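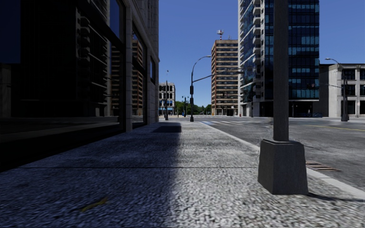 Drucken | Per E-Mail versenden

Mein Saugroboter kann inzwischen die Treppe erkennen, den Napf umfahren und mir aufs Handy schreiben, dass er unter dem Sofa festsitzt. Kehren kann er nicht, jedenfalls nicht draußen, und genau da hätte ich ihn gern. Wer in Süddeutschland wohnt, kennt das Schild an der Wohnungstür und weiß, wovon ich rede. Also lese ich mich seit September durch alles, was es zu Maschinen auf dem Gehweg gibt, und am liebsten sind mir dabei die simulierten Straßen, in denen so etwas geübt werden kann. Breiter grauer Beton, links ein dicker bläulicher Schatten, rechts daneben Sonne, und gleich hinter der Bordsteinkante ein rostbrauner Gully mit Schlitzen. Für mich ist das ein Gehweg. Für einen Kehrroboter sind das lauter Fragen: Ist der Schatten ein anderer Belag? Ist die dunkle Fuge quer über den Weg eine Stufe? Und darf der Dreck in den Gully oder nicht? (Darf er nicht! Frau Safavi aus dem Erdgeschoss hat dazu sehr klare Ansichten.)

Ich muss kurz ausholen. Wir wohnen zu dritt im zweiten Stock, Eckhaus, Bushaltestelle vor der Tür, eine Kastanie und eine Bäckerei. Mehr muss man über unseren Gehweg eigentlich nicht wissen. Wenn ich dran bin, brauche ich 40 Minuten, im Herbst auch mal länger, und davon geht die meiste Zeit nicht fürs Kehren selber drauf. Ich rücke Fahrräder, ich klaube Kippen aus den Ritzen, ich warte, bis der Bus weg ist, ich halte einen Schwatz mit Siamak Bahrami von gegenüber, der immer genau dann seine Flaschen wegbringt. Der Besen ist das Einfachste an der ganzen Sache.

Und das ist so ungefähr mein Gefühl bei allem, was mir zum Thema Haushaltsroboter in die Finger kommt. Die Bewegung an sich, also das Wischen, Saugen, Greifen, klappt ja oft schon ganz ordentlich. Aber dann das Drumherum! Ich schaue mir so ein Video an, in dem ein Arm ein Handtuch faltet, und freue mich ehrlich, und dann gucke ich auf unseren Wäscheberg, in dem die Socken noch in den Hosenbeinen stecken und ein Legostein mitgewaschen wurde, und denke: na, komm doch mal vorbei.

Was wir schon alles hatten

Der Saugroboter ist unser dritter. Der erste hat die Fransen vom Teppich gefressen, der zweite hat nur die Küche gemocht und ist dort stundenlang im Kreis gefahren, wie ein Hund, der auf das Fressen wartet. Der jetzige ist wirklich gut. Er fährt morgens um halb zehn los, wenn alle aus dem Haus sind, und wenn ich heimkomme, sind die Streifen auf dem Läufer. Den würde ich nicht mehr hergeben.

Trotzdem räume ich vorher auf. Jeden Morgen Stühle hoch, Ladekabel weg, Schuhe ins Regal. Mein Mann behauptet, damit sei das halbe Saugen schon getan, und ich behaupte, dass wir ohne den Roboter nie Stühle hochstellen würden. Wir haben vermutlich beide recht.

Dann gab es noch den Fensterputzroboter, geliehen von Tsion, meiner Kollegin. Saugt sich an der Scheibe fest, brummt wie ein Rasierer, fährt brav seine Bahnen. In der Mitte: streifenfrei. In den Ecken: rund. Also, die Ecken waren hinterher noch eckig, aber das Saubere war rund. Ich bin mit dem Lappen nachgegangen und hätte in der Zeit auch gleich das Fenster machen können. Tsion benutzt ihn weiter, sie hat diese riesige Glasfront zum Hof und da fallen die Ecken wohl weniger ins Gewicht. Falls jemand so eine Wohnung hat, fragt sie, sie gibt gern Auskunft und redet lange.

Und auf der Arbeit?

Ich arbeite ja halbtags im Lager bei Namov, wir verschicken Bastelbedarf, Papier, Perlen, Pinsel, so was. Da stellt sich die Frage noch mal ganz anders, weil dort jemand mit dem Taschenrechner danebensteht. Letztes Jahr hatten wir ein fahrbares Regalding zur Probe. Man packt die Kiste drauf, drückt auf Grün, und es rollt zum Packtisch. Fand ich super! Mein Rücken auch. Für die geraden Wege zwischen den Regalen war das eine echte Hilfe, und ich hätte es sofort behalten.

Nur ist bei uns die Halle alt und hat vor dem Tor eine Rampe mit Riffelblech, und nachmittags scheint die Sonne durch das offene Tor genau auf diese Rampe. Da blieb das Ding stehen. Jeden Nachmittag, ungefähr zur Kaffeezeit. Ich habe den Techniker gefragt, und der meinte, es könne am Gegenlicht liegen, könne aber auch das Blech sein, das müsse man sich mal ansehen. Wir haben dann Tor zu gemacht und im Dunkeln Kaffee getrunken.

Das Packen selber, also Perlen zählen, Tütchen zu, Rechnung rein, Klebeband drum, das machen weiterhin wir. Shahla packt bei uns die Glasrahmen, und wenn ihr mal jemandem zuschauen wollt, der mit den Händen denkt, dann ihr. Sie hebt den Karton an, schüttelt ihn einmal ganz leicht, hört was und macht ihn wieder auf. Wie man das einer Maschine beibringt, würde mich brennend interessieren. Mit Mikrofon vielleicht? Schreibt mir gern, wenn ihr aus der Ecke kommt.

Zurück auf den Gehweg

Es gibt Kehrmaschinen, die alleine fahren, das weiß ich schon. In großen Hallen und auf Parkplätzen funktioniert das. Ein Anbieter hat mir auf meine (zugegeben etwas naive) Anfrage sogar ein Angebot geschickt, 3725 Euro für ein kleines Gerät, gebraucht, Lieferung extra. Ich habe es in der Hausgemeinschaft herumgezeigt. Frau Safavi hat gefragt, wer ihm das Schild an die Tür hängt.

Aber mal angenommen, wir hätten das Geld über. Ich bin neulich mit dieser Brille im Kopf einmal um den Block gelaufen, das sind bei uns 400 Meter, und habe versucht, alles mit den Augen so einer Maschine zu sehen. Macht das ruhig mal, das verändert den Spaziergang! Ein nasser Fleck vor der Bäckerei: Wasser oder Loch? Ein einzelner Handschuh, von jemandem nett auf den Zaunpfosten gesteckt und wieder heruntergeweht: Müll oder Eigentum? Die Kreidezeichnung von den Nachbarskindern: Schmutz oder Kunst? Der kleine Lukas hätte mir was erzählt, wenn da eine Bürste drübergegangen wäre.

Einen Mast zu umfahren, das traue ich jedem Gerät zu. Ein Mast bleibt stehen und ist vorher da gewesen. Ein Handschuh ist am nächsten Tag weg. Ein Kinderwagen steht mal eben dort, und daneben steht eine Mutter, die den Kinderwagen sofort wegzieht, wenn ich mit dem Besen komme und sie anlächle. Ob sie das auch bei einer Maschine täte, die blinkt und piept? Ich vermute, beim ersten Mal ja, und beim fünften Mal nicht mehr.

Was mir an den simulierten Straßen gefällt: dass man dort so oft danebenliegen darf, wie man will. Wenn da einer den Schatten für eine Kante hält, fährt man es eben noch mal, und kein Dackel kommt zu Schaden. Ich hätte selber gern einen simulierten Gehweg gehabt, als ich mit siebzehn Fahrschule hatte. Mich würde nur interessieren, ob da jemand auch die Kastanien hineinrechnet. Die sind nämlich der Endgegner. Rollen weg, sobald man sie anschubst, klemmen unter der Bürste und sehen im Laub aus wie Laub.

Mein Zwischenstand also, falls ihr bis hierher gescrollt habt: Böden drinnen, ja, unbedingt. Kisten geradeaus fahren, ja, mit geschlossenem Tor. Fenster, kommt auf die Ecken an. Wäsche, noch nicht bei uns. Gehweg mit Kastanie, Bäckerei und Bushaltestelle: Ich kaufe mir zum Winter einen neuen Besen, den mit den harten Borsten, den alten hat der Siamak sich ausgeliehen und seither sehe ich ihn nur noch von Weitem, auf seiner Seite der Straße.

Nazanin hat mir unter dem letzten Beitrag geschrieben, ihre Eltern hätten einen Mähroboter, der jeden Abend an derselben Stelle im Lavendel hängen bleibt, und ihr Vater trägt ihn dann auf dem Arm zurück zur Ladestation. Wenn ihr auch so einen habt, Mäher, Wischer, irgendwas mit Rädern oder Armen, dann erzählt mir davon in den Kommentaren. Am liebsten die Stelle, an der er hängen bleibt. Ich sammle die jetzt!

Drucken | Per E-Mail versenden
23 Mal geteilt
11 Kommentare

Das könnte dich auch interessieren
Wohin mit dem Laub? Unser Hof und die braune Tonne
Fransenteppich gerettet (fast)
Ein Jahr halbtags im Lager
Welcher Besen für welchen Boden
Fenster putzen ohne Leiter, zweiter Versuch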